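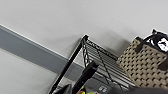
Stakora shelf set, data card / readme. Examples for training a policy to pick things off open shelving and put them back, recorded with a handheld-or-mounted wrist camera, one episode per task attempt. Shelving in this set is mostly black wire, like the unit with the woven basket on its top shelf, and thin parallel wires are the reason the depth channel is only shipped for part of the data (see Known problems). Read the notes on tilt before you train anything.

## What's in it

- 3,000 episodes, teleoperated
- 330 of them held out for test, list is in splits/test.txt
- 37 task strings, plain English, lower case, no period
- 2 sites: Pamgate and Lammers

Pamgate is the bigger share. Lammers came in later, from March on, with a different wall color and narrower shelves. Do not mix the two calibration files. They look identical if you only diff the headers.

Each episode folder:

 wrist.mp4
 state.parquet
 actions.parquet
 task.txt
 notes.txt (optional, often empty)

state has joint positions, gripper opening, and wrist pose in the base frame. actions are the operator's commanded targets, not what the arm reached. Lag between the two is left in. If you want reached poses as targets use state shifted by one step, works fine for us.

## How it was collected

Operator sits beside the arm, reads the task string off a tablet, does it, hits the pedal to end. No retries inside an episode. If it goes wrong, keep going until its clearly over, then pedal, then mark fail. Fails are kept. Please use them or filter them, the flag is `success` in index.csv, true/false.

Objects get moved between episodes by whoever is on shift. Rule was: at least one object changes shelf, and the target object changes place every time. Followed well at Pamgate. Less so at Lammers, where you'll find runs of episodes with nearly the same layout. Group by session_id when you split, don't split at random or your test numbers will look great and mean nothing.

Baskets: grasp by handle or by rim, operator's choice. Not labeled. We wanted to label it, ran out of time.

Task strings look like

 move the basket to the lower shelf
 put the small box next to the basket
 take the basket down by the handle
 push the box to the back of the shelf

Some strings say "bin" and mean basket. Left as recorded. There's a cleaned column task_clean in index.csv where bin -> basket, use that unless you want the noise.

## Camera

Single wrist camera, fixed to the gripper side of the wrist. Expect steep roll. Shelf edges and posts run diagonal in a lot of footage, and part of the gripper is in view at the bottom, usually out of focus. We did not rotate anything upright. Tried a rotated version in training and it was worse, probably because the black borders after rotation told the model the wrist angle. Leave it raw.

Auto exposure was ON for Pamgate. Off for Lammers. White walls make the Pamgate video dip dark when the arm swings away from the shelf, then recover over several frames. Color jitter in training covers most of it.

No third person view. There was one planned, mount never arrived, maybe next release.

## Known problems

- Depth on wire shelves is bad. Holes, and the wall reads through the gaps. We removed depth for every episode where the shelf surface was mostly missing. `has_depth` in index.csv.
- Gripper opening drifts over long sessions at Lammers. Zero it per session using the first closed reading. Script: tools/zero_gripper.py
- Saturday sessions at Pamgate have timestamps off by one hour. Order inside an episode is fine, only matters if your joining against the logs.
- Price tags and labels on objects are whatever was on them. Mostly blurry. Don't try to use this for text reading.
- Some episodes end early, pedal got hit by accident. Flag `short_end`. Not all caught.
- Frame drops, rare. Check with tools/check_gaps.py before training, it prints episode ids and nothing else.

## Loading

 python tools/load.py --root /path/to/stakora --split train

Returns dicts. Images are RGB uint8. Angles are radians, positions meters. Gripper is 0 closed, 1 open. Earlier copy of this file said the opposite, that was wrong, the data was always 0 closed.

If memory is a problem pass --lazy. Slower but it won't decode every video up front.

## Splits

Train and test share sites, not sessions. There is no site-held-out split in the repo. You can make one, train on Pamgate and test on Lammers, and you should expect a big drop. Most of ours came from the narrower shelves: the arm goes in at the angle it learned and bumps the post.

## What it's not good for

Closed cabinets, drawers, anything behind a door. Heavy objects, none in here. Two-arm work. Anything near people, there are no people in the task strings and operators stayed out of reach of the arm. Don't read success rates in index.csv as a benchmark of the hardware either. Operators were at different levels and the early sessions are rough.

## Adding episodes

Same folder layout, run tools/validate.py on the new folder, open a merge request with the session ids in the title. Things that get sent back most:

- task string with a capital or period
- success left blank
- calibration file from the other site
- camera retightened mid session with no note. Start a new session if you touch the camera. Even a little.

Write somthing in notes.txt if an object falls off the shelf, just "dropped" is enough.

## To do

- grasp type labels (handle / rim)
- finish short_end pass
- re-export Lammers previews, half are missing
- decide what to do about bin/basket for good

Copyright Mostetti | Contact: use the repo issue tracker | Back to top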